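The Borrowed Dinosaur

Delali Laryea had read the bear book so many times that she could do it with her eyes shut, and on the eleventh night in a row she more or less did, propped against the headboard with her son's cold feet tucked under her leg (he never would wear socks to bed, not even in the worst of August).

"Mum," said Radwan, when the bear had given back the honey, "what if the bear didn't say sorry?"

"Then I suppose his friend would still be sad."

He thought about that for quite a while, picking at the doona.
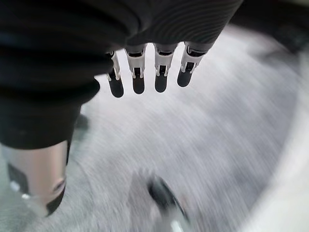
"What if it wasn't honey? What if it was a dinosaur?"

Now, Delali had seen a small green dinosaur in the bottom of his kinder bag that afternoon, under the hat and the squashed sandwich, and she had been wondering all through dinner how to bring it up. She'd got as far as the washing up without finding the words, and here he was finding them for her!

"Whose dinosaur?" she asked, as lightly as she could manage.

"Nilow's," he whispered, and pulled the covers over his nose.

She didn't growl at him. She smoothed his hair and told him about the hair ribbon she'd taken from her cousin when she was five, a yellow one, and how she'd worn it only in the bathroom with the door locked, and what a miserable sort of ribbon it had been.
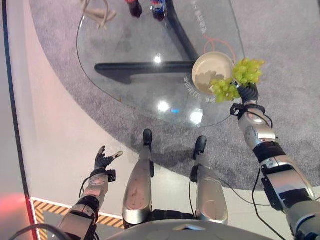 In the Morning

Radwan carried the dinosaur to kinder in his own hand, all the way down the hill and past the bakery, without once asking to be carried himself. At the gate he stopped.

"Will you say it with me?"

"I'll stand next to you," said Delali, "and you can squeeze my fingers as hard as you like."

He squeezed very hard indeed. Nilow took the dinosaur, looked it over from nose to tail, and asked if he wanted to come and dig.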